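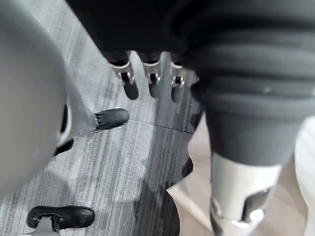
Dark fabric with soft folds and broad horizontal ribs or creases.

Dark fabrics month at the Pralham sewing room

The December sessions will be given over to black and charcoal cloth. Several members asked for this after the fall mending table, where dark sleeves and pant legs made up most of the pile and the stitching was hard to see under the ceiling lights.

We have bought 60 yards of black cotton twill from Starance, and it will be sold at cost from the shelf by the door. The limit is four yards per member until everyone has had a chance. Matching thread is in the second drawer. Please check it against the cloth by the window, as the charcoal and the black look the same indoors.

The first session covers sleeves: setting them in, taking up length, and letting fabric gather in even folds down the arm. The second is for cuffs and hems. Bring a lint brush. A single pale speck shows up on dark cloth, and chalk dust is worse.

Doors open at 7 p.m. at the Sayce building, side entrance. The Zirnirus pattern sheets are still out on loan and should be returned before the break.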